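Grurkov Two-Finger Gripper with Clorkeo Simulator License: Two Stars

I bought the Grurkov bundle in November for 1399, mostly for the simulator that comes with it. The pitch from Hudberg, who sell it here, was that you teach the arm in Clorkeo first and then send the same program to the hardware. I have heard that pitch before. I paid anyway.

The hardware is solid enough. It bolts up without shims, the cable is a decent length, and the fingers come off with a hex key. No complaints there, apart from a manual that seems to have been translated twice.

My trouble is with the stop. On a Monday afternoon I hit pause in Clorkeo partway through a close and the screen froze as it should. The real gripper kept closing for 2 seconds. It crushed a plastic test part and would have done the same to a fingertip. I ran the same test 200 times over the next week, with the guard down and a foam block in place of the part, and got the late stop on 7 runs. I could find no pattern in it.

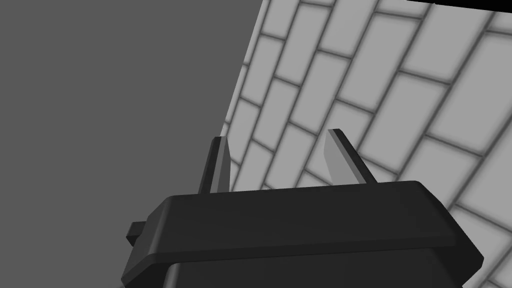 Clorkeo itself looks fine, and I suspect that is where the money went. You get a nicely shaded gripper and a workcell you can dress up to match your shop. My test cell has a tiled wall, and with the fingers open and nothing between them you can look straight through the gap at the brick pattern behind. Very pretty. I would trade all of it for a line of text telling me whether the hardware has acknowledged a stop. The state on screen is the simulator's own idea of the state, and there is no warning when the two disagree.

Support told me to update the firmware. I did, and had another late stop the next morning. Then they told me software pause is "not a safety function." Fair enough, but then don't make it a big red button.

If you already own one, wire a proper emergency stop that cuts power to the arm and treat the red button as decoration. If you don't, the Kapoor unit is slower and its software is ugly, but it stopped every time I asked it to. Hudberg has offered me store credit. I've asked for the money back and am still waiting.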